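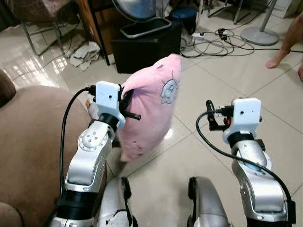
Open day at the Magesa dictionary house, Histitz

Posted July 2, 2022

I have used the Vena thesaurus since my second year of studying English, first the small school edition and then the large one, so when I read that the publisher would open its doors for an afternoon I wrote at once to reserve a place. From Uvholm it is two trains and a short walk uphill. The house is behind the post office in Histitz and the sign is very small. I walked past it and had to come back.

We were 11 visitors, mostly teachers and translators, and one couple who do crosswords together and asked the best questions of the day. Coffee was served downstairs, and then we were taken up to the editors' floor by Janka Hájek, who has worked on Vena for many years and is now responsible for the letters R to T. She apologised for the stairs.

The first room is the old card room. Before the computers, each word had a card, and on the back of the card the editors wrote in pencil which other words it should be sent to. One drawer was open for us. I took out the card for "ruse" and on the back I read: trick, wile, dodge, and then "feint" with a question mark. Below it another hand had written "no, feint is a movement". Under this was a third remark which I could not read. I stood with this card for a long time and the group had already gone to the next room.

The printed edition has 2,256 pages in two volumes. I had always supposed that the work was to find more words. Mrs Hájek told us that most of her week goes to taking words out. A reader opens the book at "calm" and wants perhaps five good choices, and the older edition gave her more than 1,088 characters of small print where "calm" the noun, "calm" the verb and "calm" the adjective were mixed together. In the new edition every entry is divided by sense, and each sense begins with a short sentence in which the word can be exchanged for the others without damage. If the exchange sounds wrong, the synonym goes out or gets a label.

We tried this ourselves. On every table was a sheet with the sentence "She gave a frank answer", and we had to put the offered words in order from nearest to farthest. My table put "candid" first, then "open", then "direct". The next table had "honest" in first place and defended it strongly. One of the translators said that an honest answer can be a very short one and a frank answer is usually longer than you wished for. Mrs Hájek wrote this down, and I hope it will come into the book in some form.
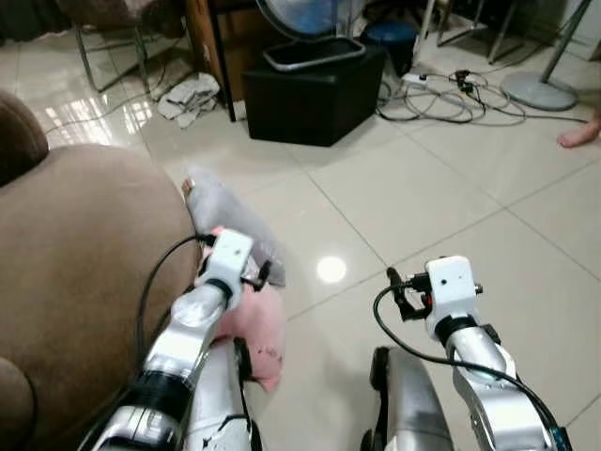 After the pause we heard a short talk about antonyms, which was for me the most useful part. In my own language school we learned opposites in pairs, like shoes. The editors do not trust pairs. The opposite of "rough" depends on whether you speak of a sea, a draft, a surface or a guess, and for the guess they had discussed for two meetings if the answer is "exact" or "precise". The book will print both, with "exact" first. A teacher asked why the book does not give an opposite for every word, and the answer was that for "Tuesday", for "spoon" and for many others there is none, and still people write letters to ask for it.

I also asked a question. I wanted to know how a learner should use a thesaurus, because my pupils take the longest word on the list and put it in their essay with great pride. Mrs Hájek recommended to look up each new word a second time in an ordinary dictionary and to copy one full example. I do this already, but now I can say it comes from Magesa.

Some practical matters. The visit costs nothing but you must reserve by letter or e-mail. It lasts 3 hours with the coffee. There is no lift. The shop on the ground floor sells slightly damaged copies at half price, and I bought volume two, whose cover is bent at one corner. Volume one was sold out. The next open day is planned for January, and the subject will be idioms. The cards can be touched if you put them back in the right order, so please look at the card behind before you pull one out.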